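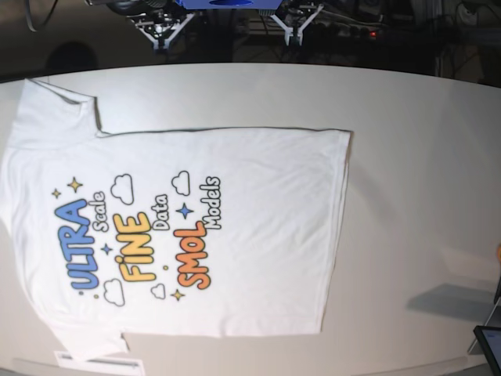 4.2 Late bids and how they were settled

The sample covers 219 loan moves between clubs in the second and third tiers, all of them agreed in the summer window. For each move we recorded the first offer, the final terms and the hour at which the papers were filed. Loans between clubs with the same owner were dropped, following Gowda and Štěpánek, who found that such clubs rarely bargain over wages at all.

Of the moves in the sample, 107 were filed in the last week of August. These late loans differ from the early ones mainly in who pays the player. In the early group the parent club usually kept a large part of the wage bill. In the late group the borrowing club took on more of it, even when the player was older and had played little the season before. The gap remains when we control for position, age and remaining contract length. 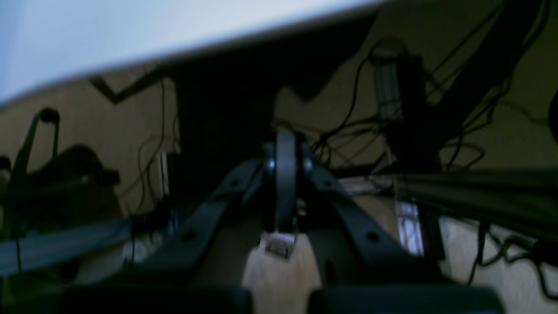 Our reading is that both clubs give ground as the deadline comes closer, but on different terms. The borrowing club moves on wages. The parent club moves on the recall clause, and in many cases gives it up. Offers in the late group therefore come in from two sides and meet at a point neither club named at the start, much as the left and right fingers in Figure 2 angle up toward the disc between them. In the early group one side usually waits, and the final terms stay close to the parent club's first request.

Rizzi argues that this pattern is caused by agents, who hold back players until a club has lost its first choice. We could test this only in part. The Plillen records name the agent in most moves but do not say when he or she was first contacted. Where the agent handled more than one loan in the same window, the wage share paid by the borrower was slightly higher — the difference is small and should not carry much weight.

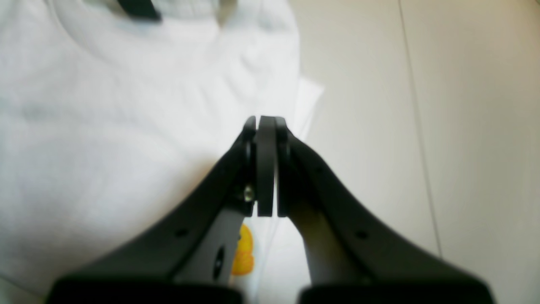
A second possible cause is the medical check. Late moves leave little time for a full examination, and a club that skips part of it may ask for a purchase option in place of a fixed fee. Mudaliar and Gounder report this for goalkeepers. We see it for defenders as well, but not for forwards, where options were common in both groups. Section 4.3 takes up the purchase options in more detail.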